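Grants and partnerships / Project updates

Paltedau Baseball Oral History: progress report to the Theodorakopoulos Fund

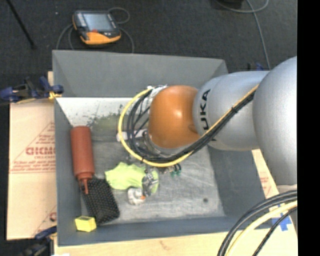
Orange wrist joint and cable loops over a grey bin.

Period covered: to the end of March
Prepared by Prodromos Stefanou

We have now recorded 69 interviews with former minor league players, coaches and umpires. Of these, ten are fully transcribed and checked. I would not read too much into the first number. Many of the recordings are short, and several repeat the same story about the Sasik bus breakdown with a different man driving each time.

The checking is slow. Box scores survive for two of the seven seasons we said we would cover, and where they exist they often disagree with the players. One pitcher's no-hitter was a loss in which he gave up four hits. We have kept his account and put the score beside it.

Steltard's transcription software was meant to halve the typing. I doubt it has saved us anything so far. It can't cope with nicknames or with two old catchers talking at once, and I would like to see a proper comparison before we renew.

Spending is within budget, mostly down to travel we have not done yet. The plan still says the archive opens to the public this summer. I think autumn is more likely.

Recent updates
Umpires' session: notes and corrections
Scorebooks wanted, any condition
Paltedau ballpark plans found
Previous report to the Fund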